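Keeping a Commuter Bike Alive in a Small Apartment

Wipe the chain on Sunday, before it wipes itself on your pants. An old sock works fine, and you already own several without partners.

Check tire pressure with a gauge. Squeezing the tire with your thumb mostly tells you about your thumb.

Hang the bike by the top tube if the wall allows it. My friend Mounir hung his by the front wheel and now combs his hair with a brake lever every morning. 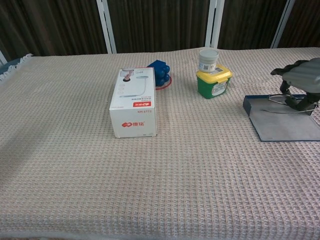 Charge an e-bike battery at room temperature and unplug it when it's full. If the bike will sit for a few weeks, leave the battery partly charged. Put the key somewhere sensible, then write down where that was.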